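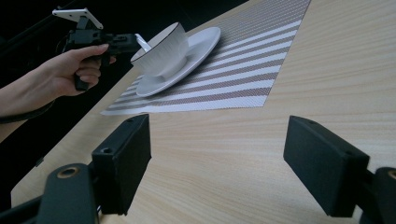 Cup and saucer on a striped woven mat.

Looking after a wooden table

Wipe up spills as they happen, along the grain, with a cloth wrung out in warm water. Dry it straight away with a second cloth.

Tea stains: a little bicarbonate of soda and water, left for ten minutes, then wiped off.
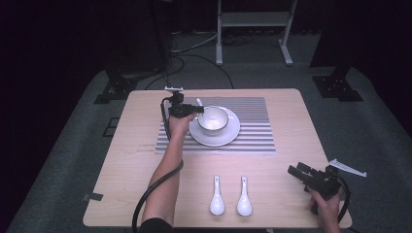 Test it underneath first – some finishes go cloudy. Small scuffs on bare wood will come out with 400 grit paper and a light hand.
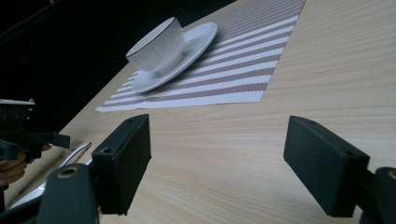

Placemats

Shake woven mats outdoors on a Monday or whenever you change the cloths. Wash cotton ones at 30 and dry them flat.

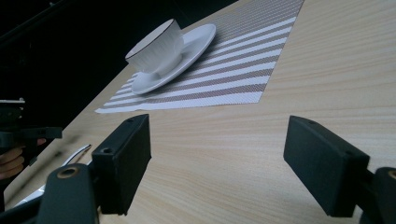
Striped mat and white saucer on the table.

Oil bare wood again in July.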